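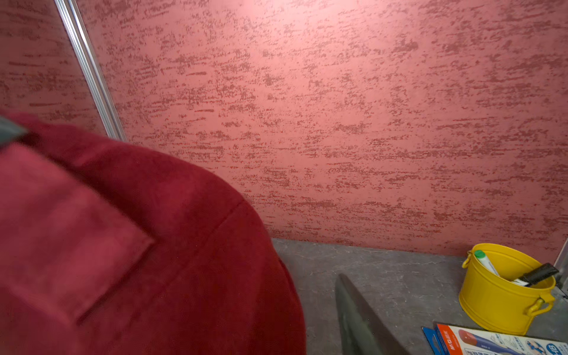

The red velvet cushion on the gray floor, against the pink wall.

2 min read

1/ Mirkudo has published its April guidance on the care of soft furnishings and headwear in shared rooms. The principal points are set out in this thread.

2/ Velvet cushions are to be brushed in one direction with a soft dry brush. Seams should be checked by hand before a cushion is returned to use. Any loose stitching is to be reported to Sandro Galli at the Long Street office.

3/ Cushions may be stored on the floor for up to 18 hours. For longer periods, please use the shelving provided. 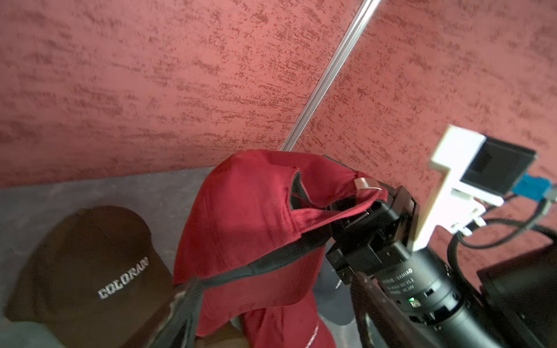
Two caps, one red and one dark brown. The brown cap reads "COLORAN."

4/ Caps are to be sorted by color and kept apart from cushions. Straps should be fastened at the buckle before storage. Sweatbands are to be wiped with a damp cloth and left to air overnight.

5/ Caps must not be pressed flat or stacked under heavier items. Each storage bin holds a maximum of 100 caps. Full bins go to the Timinow storeroom.

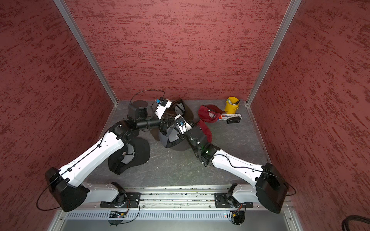
Streaked rose-red panels and aluminum corner posts, with two white robot arms over the gray floor.

6/ Textured wall panels should be dusted from top to bottom with a dry cloth. No water or spray is to be applied. Metal posts and trim may be wiped with a lightly damp cloth and dried at once.

7/ Gray marbled floors are to be swept before any fabric item is set down on them.

8/ Printed copies of the guidance are available in Room 115. Questions regarding laundering should be addressed to Macarena Arancibia. Replies are normally sent within two working days.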